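Folding and storing soft trousers: frequently asked questions

Last updated 28/09/2022

These are the questions that reach the Clarnura help page most often about joggers, lounge trousers, pyjama bottoms and anything else with a soft waist. We sell drawers and shelving, so bear that in mind when we tell you what fits in them. We have tried to say where we think the usual advice is doubtful.

Do I need to fold joggers at all?

Probably less than you have been told. Knitted cotton does not hold a crease the way a woven trouser does, and most of what shows after a week in a drawer drops out within an hour of wearing. Fold them if you want to find them again or if the drawer won't shut. If you have a deep basket and one person's clothes to put in it, we can't see much harm in using the basket.

What is the basic fold?

Lay the trousers on a flat surface with the waist to one side. Bring one leg over the other so the cuffs meet. Smooth from the waist towards the cuffs with the flat of your hand, then fold in half lengthways or in thirds, depending on your drawer. There are versions with a great many more steps. We have tried several and the result was a pair of folded trousers.

Why does the waist end always come out lumpy?

Elastic. It gathers the cloth, so the top of the garment is never going to lie as flat as the legs, and people waste a lot of effort patting it down. Pull the waistband out gently to its full width, let it go and leave it. If there is a drawstring, tuck the ends inside first. The crotch seam makes a triangle that sticks out at the side, and this can be turned in over the legs before you make the next fold.

Does it matter what I fold on?

More than the method does, in our view. A bed is the worst place, as it sinks where you press. A table is better, and a table with a cloth pulled tight over it is better again: the fabric grips slightly and the bottom leg stays where you left it while you deal with the top one.
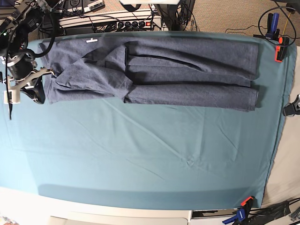 The cloth does have to be tight, though. A loose one rucks up under your hand and you are back where you were on the bed. Clips from a picnic set will do for most table tops. A dark garment is also easier to line up on a plainer, brighter colour, where you can see both edges, and if you fold under a weak bulb in the evening you may notice the difference.

Is a folding board worth buying?

For shirts, perhaps. For trousers we doubt it. We borrowed the Borby board for a fortnight and found it tidy for T-shirts and too short for adult legs, which had to be doubled over before they went on. By that point most of the folding was done.

Should I roll them instead?

Rolling is said to save space. It changes the shape of the bundle, and if your drawer is deep and narrow that may help. In a shallow drawer the rolls came undone for us whenever it was opened quickly. In a suitcase we would roll the thin pairs and lay the thick ones flat at the bottom.

How many pairs fit in a Vachon drawer?

The Vachon (item 2143) takes 7 pairs of medium-weight joggers stood on edge. The older catalogue gave a higher figure, which we could only reach with summer pyjamas. The narrow version, item 458, is really for socks, whatever the label on the box suggests.

Do drawer dividers help?

Two of them do. After that you are mostly storing dividers. The Gimport ones we used to stock slid about unless the drawer was full, and a full drawer doesn't need them.

Inside out or right side out?

Right side out, unless the outside is brushed and picks up fluff. Some people leave them inside out after washing to protect the colour – fair enough in the machine, but we have seen no sign that it does anything in a drawer. Check the care label while you are there, as it is easier to find when the waist is open.

I was told to refold everything each season. Must I?

No. We did ours in May and nothing was any better for it.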